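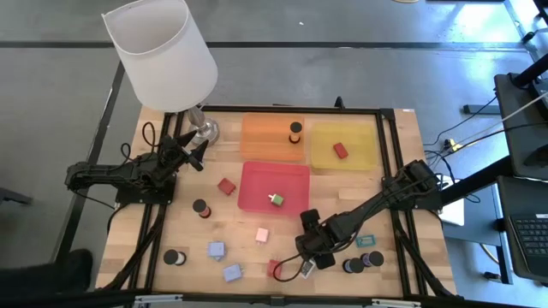
Butham Folding Voting Screen

The Butham is a tabletop privacy screen for polling places, party preselections and council by-elections. It folds flat, weighs little and goes up without tools.

Each screen has three panels of white corrugated board. The side panels lock into slots on the back panel, leaving enough room to unfold a large upper house ballot paper. A hole at the right-hand edge takes a pencil string -- string and pencils are sold separately.

Sold in packs of 11. A pack suits most small halls. Larger centres usually order two and keep the spares behind the issuing table.

Order code: Nolleo 352
Colour: white, unprinted
Storage: flat, in a dry place
Reuse: up to 5 polling days with normal care

Printing
We can print "Vote here" or your organisation's name on the outside panels. Nothing is printed on the inside. Party logos are only printed on orders for internal ballots.

Delivery
Metro orders leave our warehouse within 2 working days. For a Saturday poll, please order by noon on the Monday before.

Unopened packs can be returned for credit. See also: Jaunzems ballot box seals.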